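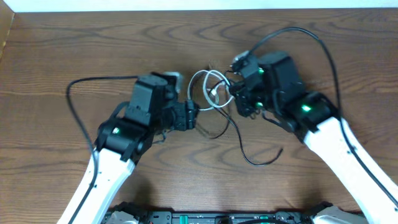 The cable table, Tallmont returns department, with both arms over a white cable and a black wire.

Tallmont Returns and Repack – Staff Consultation Group
Minutes of the July meeting

Present: the chair, both day shift reps, the night shift rep, the returns manager, the safety officer, the project lead for Stotulent, the note taker.
Apologies: the site manager, who was at Himport.

1. Minutes of the last meeting

Agreed, with one change. Under item 4 the minutes said that staff "welcomed" the Stotulent trial. The day shift reps asked for this to read "were told about". Changed.

2. Matters arising

The second extractor fan is still on order. The returns manager will chase it.

The request for padded mats at the sorting benches was turned down on cost. The night shift rep asked for it to be noted that the request was made before any money was found for Stotulent. Noted.

3. Stotulent: report from the project lead

The project lead said the trial is on schedule. The job is the one everyone knows: returned power and data cables arrive in a heap, and someone has to pull them apart, coil them, tie them and put them in the right bin. The two arms have been set to learn the first half of that, the separating and laying out. Tying and binning stay with staff for now.

The day shift reps asked what "for now" meant. The project lead said there was no date. The reps asked for that to be minuted as "no date has been set", and the project lead agreed.

On speed, the project lead said this was the wrong thing to look at so early. The reps answered that speed was the first thing on the slide when the trial was presented to staff, and that the slide gave a target of 20 cables an hour. A trained person on the bench is expected to do a good deal more than that before the first break. The project lead said the target was for one table, running unattended, and should be read in that light.

There was some discussion of the word "unattended". At present a member of staff stands at the table whenever the arms are moving, clears snags and sets up the next bundle. The night shift rep said that this was a person doing a job, and asked which line of the staffing sheet it came under. The returns manager said it was booked to general duties. The reps want it booked to the project, so that the hours show up when the trial is judged.

Action: returns manager to ask finance for a separate code.

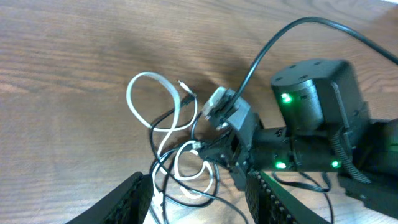

The project lead then spoke about mixed bundles. Single cables of one kind are the easy case. White and black together, with a thin wire wound through a thicker one, is harder, and most of what comes back from customers is like that. The supplier, Sepp, has said the handling of mixed bundles will improve as more sessions are recorded.

The chair asked how many sessions had been recorded and how many Sepp considered enough. The project lead gave the figure to date as 1299 and said Sepp had talked of 2000 as a first review point. The day shift reps asked what happens if the review point comes and the table still can't do mixed bundles. The project lead said that would be a matter for the review. The reps said they had expected that answer.

4. Work on the benches

The day shift reps reported back from talks with the people on the cable bench. Main points:

People are not upset to lose untangling as such. It is dull and hard on the thumbs and wrists, and several would be happy never to see another heap of leads.

What worries them is the rest of the shift. Cable work is one of the few seated jobs in the department. If it goes to the table, the same people will be moved to unloading or sorting, where they stand. Two of them came to the bench on medical advice and want to know in writing where they would be placed.

Staff looking after the table have had no change of grade. They are being asked to judge when a run should be stopped, and they get blamed if it is stopped too soon. The reps called this a new skill at the old rate.

The returns manager accepted the point about seated work and said it had not been thought through. On grade, the manager said it was too early to write a job description for a trial. The night shift rep asked how it could be too early for a job description when people had already been doing the job for two months.

Action: returns manager to write to the staff placed on the bench for medical reasons before the next meeting.
Action: reps to draft a list of the tasks done at the table, start to finish, for the grading talks.
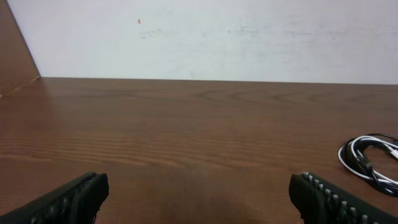

5. Safety

The safety officer has been through the table procedure and wants three changes. No one is to reach in while an arm is powered, even to free a snag. Leads that are waiting their turn should be kept well clear of the working area. The stop button has to be within reach of the person standing there, and the spot where that person stands should be marked on the floor.

The project lead said the first change would slow the trial, as powering down takes time. The safety officer said that was understood and the change stood. The chair supported this.

The night shift rep asked who trains the relief staff on nights. At present it is whoever was on before them. The safety officer will run a proper session and keep a signed list.

Action: safety officer, procedure to be reissued and posted at the table.

6. Himport

The group had heard that Himport will get tables of its own if Stotulent is judged a success. The project lead confirmed that this is being talked about and said nothing has been ordered.

The reps asked who does the judging. The project lead said it would be the project board, which has no one from the shop floor on it. The chair will write to the site manager asking for a bench worker to have a seat, with a vote. The reps said they did not hold out much hope but wanted the letter sent anyway.

Action: chair.

7. Any other business

The vending machine on the upper floor is taking money again without giving change. Reported twice.

The night shift would like the next meeting moved so that their rep doesn't have to come in on a rest day. The chair will look at a 4 p.m. start and let everyone know.

The meeting closed when the room was needed.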